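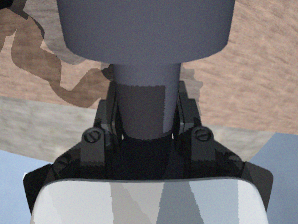 Dark gray, wide at the top and narrow at the bottom.

My grandmother's recipe box came to me in July, wrapped in a dish towel and two grocery bags, and I have been meaning to write about it ever since. If you've been reading here for a while you know that I mean to do a lot of things. The tomatoes needed picking, then my sister came to stay, and then it was suddenly sweater weather and the box was still sitting on top of the refrigerator, where I'd put it so that I would see it every day and feel guilty.

Well, I finally took it down. There are 167 cards in there (I sorted them on the living room floor over one long evening, with the cat helping in the way cats do), and I would say half of them are for some kind of cake. Grandma was not a big talker, but she could tell you she loved you with a pan of bars, and she did, often. A good many of the cards aren't hers at all. They came from neighbors and cousins and ladies from church, and she wrote the name of whoever gave it to her up in the corner, even if she changed the whole recipe afterward.

The name that turns up the most is Rasa Eglītis. I had never heard of her! My mother had to think about it, and then she remembered a woman two doors down on the old street in Pernia, who kept bees and had a plum tree that dropped half its fruit on our side of the fence. She and Grandma traded back and forth for years. Rasa's cards are all in blue ink with very small, upright handwriting, and she doesn't waste a word. One of them says only "Rye bread, as last time, but more caraway." I have no idea what last time was, and I've been through the box twice looking. 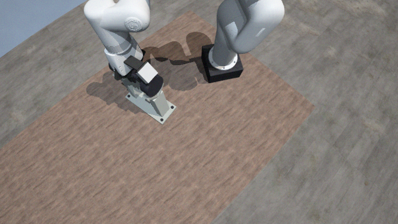
White arms, brown wood-grain mat.

The card I wanted to try first was the plum cake, partly for sentimental reasons and partly because plums were cheap at Grosard and I'd bought too many. It calls for 9 plums, "not the soft ones," and butter "the size of an egg," and then it tells you to bake it until it's done. That's the whole instruction. My mother says everybody's oven was different, so there was no point in writing down a number. I see the sense in that, but I stood there in front of my oven feeling like I'd been dropped off at the wrong bus stop.

I settled on 350 and hoped for the best. The first cake was pale and a little gluey in the middle, and my husband ate two pieces and said it was very good, bless him. For the second one I used a smaller pan and an egg-sized lump of butter measured against an actual egg, which I should have done to begin with – my idea of an egg had been on the stingy side. That one came out with dark, sticky edges and the plums sunk down into it, and the kitchen smelled the way her kitchen did when you came in the back door with your boots still on. I had to sit down for a minute.

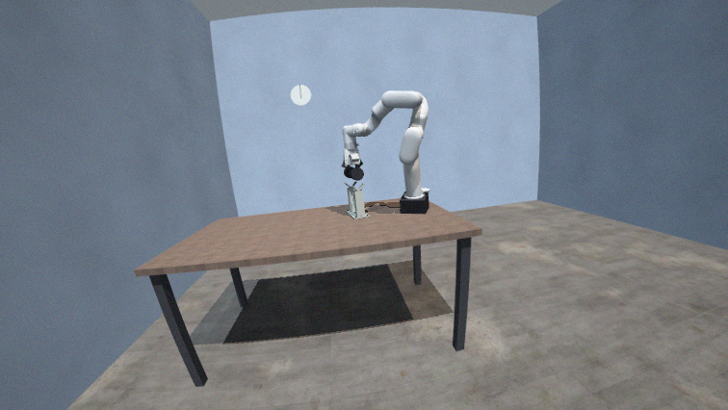
4 min read

So now I have a plan, or the beginnings of one. I want to copy the cards out before they get any more worn, because a few are so spotted with butter that you can read the recipe on the back through the one on the front. I've been typing up 4 every night after supper. I keep her spelling and I keep the names in the corners. When something is missing I put a little note underneath in brackets with what I did, so that my nieces won't have to guess at the oven the way I had to.

Some of them I'll never make. There's a molded salad with shrimp and lime gelatin that I am happy to leave in the past, and a card from a Mrs. Ngui for pickled something-or-other where the something has been completely washed away. I typed that one up too. It felt wrong to leave her out. 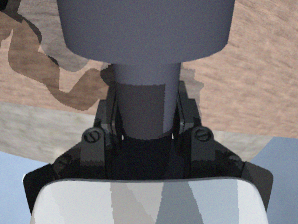
Purplish gray, with the black gripper below.

My mother has been calling in the evenings to see how far I've gotten, and I read her whatever I've done that day. She'll stop me partway through and say no, no, she never used the nutmeg, she only wrote that down to be polite, and off we go for an hour. I've started keeping a pencil by the phone. Last night it was the oatmeal bread, which she says was always baked in coffee cans, and which my uncle once dropped down the cellar stairs whole without so much as denting it.

If anyone reading this grew up in Pernia and remembers the Eglītis house, or the plum tree, or (please!) how much caraway went into the rye the first time, leave me a comment. I'm making the bread this weekend either way. I've bought a big jar of seeds and I'll start with two spoonfuls and see where that gets us.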